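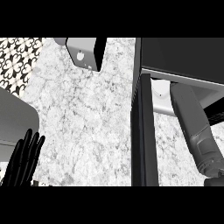

Josefina Retamal
Simulation engineer, Aravena

14 shares · 3 comments

4. Preparing the kitchen cell for the microwave task

Before you start this section, the Gendero two-arm model must be already loaded in Pronwood and both hands must answer to the open and close command (section 3). If one hand does not answer, please return there first. The steps below will not repair it.

4.1 Loading the counter

1. Close all running sessions. A session that stays open in the background keeps the old collision file, and you will see the old positions also after you load the new ones.
2. Open the file kitchen_counter and wait for the status line to become green.
3. Check that the microwave and the toaster stand on the marble and do not sink in it. Look from a low angle, close to the surface. From the top camera a small error in height is not visible.
4. Set the friction of the counter to "stone, dry".
5. Save under a new name. Do not write over the delivered file.

Note: The plant next to the toaster is only decoration and has no collision shape. If an arm passes through the leaves, this is not a fault and you do not need to report it.

4.2 Setting the door hinge

The microwave door has its hinge on the left of the opening. In older versions of the scene the hinge axis was placed some millimeters too far to the front, and the door was moving through the housing when it closed. Celeste Troncoso corrected this in January, but local copies can still contain the old value.

1. Select the door and open the joint panel.
2. Compare the axis with the value in your release sheet. If they are different, type the value from the sheet by hand.
3. Set the damping to 7 and the closing force to 22. These are scene units, they are not Newton.
4. Move the slider slowly from closed to fully open and back again. The door must travel freely over the marble and must not touch it.
5. If the door stops before the end, look for a hidden object in its way. Usually it is a forgotten test cube from the calibration.

CAUTION: Never change the hinge while the simulation is running. The solver can throw the door away from the housing, and after this the whole scene must be loaded again.

4.3 Placing the arms

1. Send both arms to the rest position.
2. With the door open, bring the left hand near the lower end of the door. Leave a free space between the fingers and the door edge, so the first contact is made by your command and not by the start of the physics.
3. Keep the right hand at the right side of the counter, with the fingers pointing up and to the left.
4. Start the physics and let it run for 2,000 steps without any command. The arms must remain still. A light shaking of the fingers in the first 700 steps is normal — after that it is not, and you should lower the finger gain.

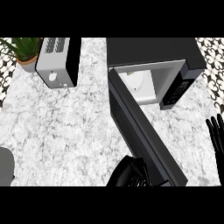

Fig. 4-2. Top view of the counter with the microwave door open and the two hands near the front.

4.4 Checking the reach

1. Guide the right arm with the slider until the forearm goes in the opening of the microwave. Use the slowest speed.
2. Watch the rim of the opening during this movement. The forearm is wider than the hand, and it is the part which hits first.
3. Keep the left hand over the marble on the left side of the door and do not move it during the check.
4. Open the contact list. It should be empty. If it shows "forearm / rim", go back a little, raise the elbow and try again.
5. When the path is free, save it with the name reach_ok. The Prurar script in section 5 is looking for exactly this name, with small letters.

Note: If you change the camera after saving, the path is not affected. If you move the microwave, also only a little, you have to repeat 4.2 and 4.4 completely.

2 comments on this section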